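Section 4. Replaying Recorded Bin Tasks in Simulation

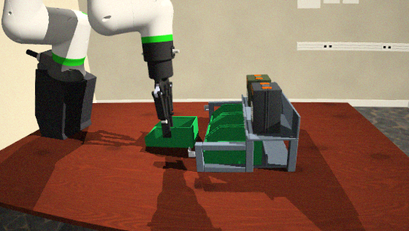
Comfort Eshun

4.1 Purpose

This section covers the setup of a matched simulation cell and the replay of recorded bin tasks inside it. The method scores a control policy in simulation before it is given time on the physical cell. It applies to the two-arm bench with the tilted bin rack. For the single-arm bench, use Section 5.

The scores are meant for ranking policies against each other. They do not predict the success rate on hardware. See 4.6.

4.2 Before you start

You need:
- Suvgate installed, with the bench scene package unpacked in the scenes folder
- a calibration file from the physical cell, exported after the last time the arms or the table were moved
- a set of recorded episodes in Konenetti format
- one policy checkpoint, or several if you are ranking

Note: Calibration files exported before the November mount change use the old base offset. They load without an error and place both arms too far from the rack. Export again.

4.3 Load and align the scene

1. Start Suvgate and open the two-arm bench scene. Both arms, the rack with its three green bins, and the loose green bin on the table should load together.

2. Load the calibration file from the Cell menu. The arm bases shift to their measured positions. If either base ends up below the table surface, the file belongs to a different bench.

3. Set the render camera to the stored pose. Do not adjust it by hand. The policies take images as input, and a small change in view lowers the score of every checkpoint by a different amount.

4. Open one reference image from the physical cell and turn on the overlay. Check the table edge first, then the rack, then the bin. The mean edge error is shown in the status bar in thousandths of image width. Accept the alignment at 20 or lower.

5. If the error is higher, run Refine Pose once and check again. Running it repeatedly tends to move the camera to compensate for a rack that is out of place. Move the rack instead.

6. Save the scene under a new name. The original is overwritten on update.

4.4 Match the contact settings

Visual alignment is not enough for tasks where the fingers enter a bin. The walls of the loose bin flare slightly, and a finger that touches a wall on the way down can push the whole bin across the table.

1. Select the loose bin and set its collision shape to Walls. The default, Hull, closes the open top and the gripper will stop at the rim.

2. Set the bin mass from a scale reading. Leave the density field blank.

3. Run the Push Test. The arm lowers the gripper into the bin and moves it sideways against one wall. Compare the bin travel with the value measured on hardware.

4. Adjust table friction until the two values agree, then repeat the test from the opposite side.

Caution: Do not lower the physics step rate to save time. Below the default rate the fingertips can pass through the bin wall, and the episode may still be scored as a success.

4.5 Replay and score

1. Choose Replay, then Open Loop. The recorded joint commands are sent to the simulated arms with no policy involved. Use this to check the scene.

2. Review the failed replays. In our own set of 184 episodes, most early failures came from bin friction and were cleared by repeating 4.4. If more than a few remain, stop here.

3. Choose Replay, then Policy, and select the checkpoint.

4. Set the number of trials to 50 per checkpoint. Keep the same seed list for every checkpoint in a comparison.

5. Start the run. Results are written to the scores file one line per trial, so an interrupted run can be resumed.

4.6 Reading the result

Compare checkpoints by rank. Where two scores fall close together, treat the order as undecided and run both on hardware.

In the bench study by Ifeoma Ojo, the checkpoint that scored 65 percent in simulation was also first on the physical cell, with a lower score there. Ranks held for picking from the loose bin. They were less stable for the rack bins - the tilt makes small errors in wrist angle matter more, and the contact settings in 4.4 are tuned on a flat bin only.

Record the scene name, calibration file and seed list with every score. Scores made with different scene files must not be placed in the same table.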